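About Halliday

Halliday teaches two-armed robots to do household jobs by having a person do the job through them first. 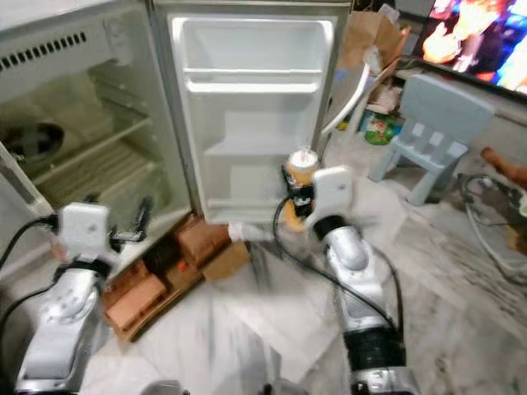 What we do

An operator moves the arms by remote control while the cameras and joints are recorded. A typical job is a drinks can and a small refrigerator: hold the can upright, bring it to the open door, set it on a shelf. The operator repeats the job with small changes in where things stand, and the recordings are used to train the robot to do it alone. We keep the failed tries and label them as failed.

Our current library holds 67 household jobs. New jobs start at 1000 recordings each, and we add more if the first round of training goes badly.

Who we are

Eilidh Chisholm and Gavin Rennie started the company after several years of building arms for packing lines. Annag Lamont trains the operators. New operators spend three weeks on the controls before any of their work is kept. Callum Baxter looks after the arms and grippers.

Working with us

We take on outside jobs in blocks of two months. Send a short note on the task and the objects involved to Agnes Forsyth, who handles scheduling.

Page updated October 2019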